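Search this notebook
4 min read

03/12/2018, Storkby bench

Day two with the Skulten fixture kit on loan from Wusberg. They're asking 676 for the plate set, or 3,578 with the setup service, and I'm supposed to say which (if either!) we should buy. So far I like the plate a lot. Jogging in low is a pain though, you really have to watch the fingers near those raised holders.
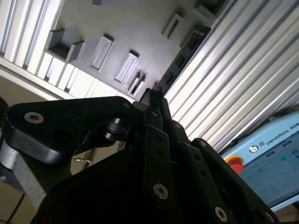
Gripper close in under the raised holders, pendant off to the right.

Moved on to the layout after that. The plate goes right next to the tower, which saves a long reach, and the kit's manual says to teach the plate corners first and the case second. I did it the other way round, of course, and had to redo 2 waypoints.
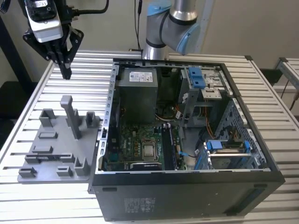 Tower on its side, side panel off, fixture plate to the left.

My gripe is the slot frames. They look so alike that I keep mixing up the names in the program – I want them numbered on the plate itself!

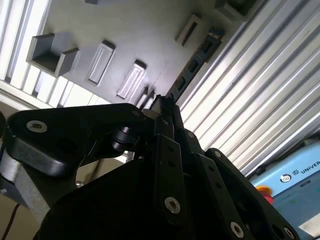 Emilian Rusu thinks numbering is a five-minute job with a paint pen and no reason to pay for the service. Fair enough, but the service also includes up to 2 plate revisions, and I know we'll want those.

The other thing to settle is clearance between

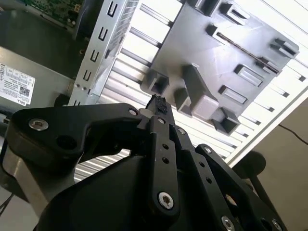

the plate and the case. I'd like a wider gap before we run anything at speed, and I've asked Adeleke for a spare plate to try it with. Loan runs to June so no rush.

2 comments · 0 shares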